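The Case for the Second Viewing
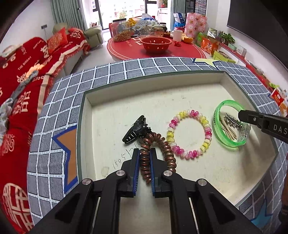 A film that is shown once has been offered to the public, and little more. The regional festivals have built their schedules on the opposite belief for more than 20 years, and the current season at Cidholm gives good reason to ask whether the belief still serves audiences or the people who make films for them.

The program at Cidholm this September contains a great many titles, nearly all of them screened a single time. Those who attended the evening showing of Illia Dovhaniuk's Grivent could not have attended Poris, which began in the next hall before the first film had ended. Both were sold out. Neither was repeated. The festival's printed guide describes this arrangement as a celebration of abundance, and it is fair to say that the guide is a handsome object.

Grivent is a slow film. Its first half follows a ferry clerk through a winter of small errands, and its second half returns to the same errands from the point of view of her brother, who has been lying to her. The design depends on memory. A viewer who did not notice the unpaid receipt in the opening minutes will not understand why the brother stops at the counter near the end, and will reasonably conclude that the scene is dull. Several early notices reached that conclusion. One called the film "patient to the point of absence." The reviewer may hold the same opinion after seeing it again, but under the present schedule there was no means of finding out.

Critics are not blameless in this. A notice written within two hours of a screening is a record of a first impression, and it should be read as such. Yet it is often the only notice a small film will receive, and distributors treat it as a verdict. Matvii Kravchuk, whose Sqalli was passed over for general release after a cool reception, told a public meeting at the festival that he had begun to edit for "the person who is already looking for the exit." His new film, Poris, is quicker and louder than anything he has made before. It is also thinner. The plot is explained in dialogue three times, and the final shot, which might have been left alone, is accompanied by a voice telling the audience what it means.

It would be wrong to place the whole of that decline at the door of a timetable. Directors make their own choices, and some of Kravchuk's admirers consider Poris his best work. There is also the matter of money. A repeated title takes a hall away from another title, and a festival that shows fewer films will disappoint the filmmakers it turns down. Those objections deserve a serious answer from anyone who proposes a change.

The answer offered here is a modest one. Let the festival set aside 5 screening periods in its closing days for films already shown, chosen by ticket holders from the whole program. Let press passes be valid for those periods, and let editors accept a revised notice where a critic wishes to file one. The cost would be a handful of titles – many of which, as the organizers know, play to half-empty rooms in the late morning.

Older viewers will remember when a picture stayed at the neighborhood theater for weeks, and when people went back on the advice of a friend or after an argument at supper. Much of what is now regarded as the settled canon earned its place in that way, after a poor first week. The repertory houses that once did this work have mostly closed, and home viewing, for all its convenience, does not bring two hundred strangers back into the same room to see whether they were mistaken.

Cidholm has the halls, the audience and the standing to try it. The proposal should be put to the festival's board before next year's program is drawn up, and the board should publish its reply.

4 Sep 2018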